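RIKCOMBE COMMUNITY THEATER OPENS ITS SPRING SEASON WITH A NEW PLAY AND A REBUILT LOBBY

RIKCOMBE – The Rikcombe Community Theater will open its spring season this March with "The Ferry to Medve," a new full-length play by local writer Anum Hayat, and with a lobby that regular patrons may need a minute to recognize. Curtain time for all evening performances is 7:30 p.m., and the doors will open an hour early so that everyone has a chance to look around, find their friends and get settled.

The play follows two sisters who inherit a river ferry from an uncle they barely knew, and who spend one long summer arguing over whether to sell it. Hayat began writing it at her kitchen table four years ago and brought the first act to the theater's Trurkollow reading series, where it got such a warm welcome that people were stopping her in the grocery store to ask how it ended.

"I kept telling them I didn't know yet, and that was the truth," said Hayat. "I wrote three endings. The one we're doing is the one that made my mother call me back after she'd already hung up."

Daniyal Arain directs a cast of 19, the largest the theater has put on its stage since its holiday musical two winters ago. Eino Kiiskinen, well known to our audiences for his many years of grumpy fathers and kindly doctors, plays the uncle in a series of scenes set in the past, and we are delighted to have him back after a season away.

The lobby has been closed since last summer while the old coat check was taken out and the ticket window moved to the street side. There is now a ramp from the parking lot, proper seating along the windows for those who would like to rest before the show, and a longer concession counter, so the line at intermission should no longer wind past the restrooms.
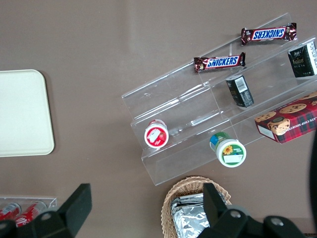 The work was paid for by gifts from 585 households and businesses in Rikcombe and the towns nearby, and by a matching grant from the Gevar Fund. Many of those gifts came in small envelopes with lovely notes tucked inside, and we have kept every one of them.

"People told us about first dates here, and about the night the power went out and the actors finished by flashlight," said Anneliese Kleinschmidt, managing director of the theater. "I sat in my office and read them when I was supposed to be doing the budget. We are so grateful, and we can't wait to have everybody back inside."

Set designer Tariq Afridi has built the ferry deck from lumber salvaged during the renovation, including most of the old coat check – longtime members may spot a brass hook or two along the railing.

The building has 96 seats on the main floor and 71 in the balcony. Season members may reserve before tickets go on sale to the general public, and students with a school ID pay half price at every performance. Anyone who needs a wheelchair space or a large-print program is asked to mention it when booking.

Contact: Box Office, Rikcombe Community Theater | © Rikcombe Community Theater. All rights reserved. | Back to top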